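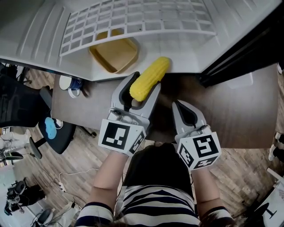 Figure 2. Yellow toy corn cob held in the left of two hand-held grippers over a dark brown wooden table.

3.2 Notice corpus

Death notices were drawn from the Flunville and Maksymiv weekly papers and transcribed in full by the second author. The corpus holds 152 notices, of which 38 name no funeral home. Kin terms were coded by generation, and spouses given in brackets after a child's name were coded as separate persons. Step-relations were kept apart from blood relations only where the notice did so. Chu and Yimer coded 70 notices independently – disagreements were mostly over "special friend" and "honorary grandchild" – and settled the remainder by discussion. Nicknames in quotation marks were retained. Requests for donations in place of flowers were coded under a separate labour-and-giving category and are treated in Section 4.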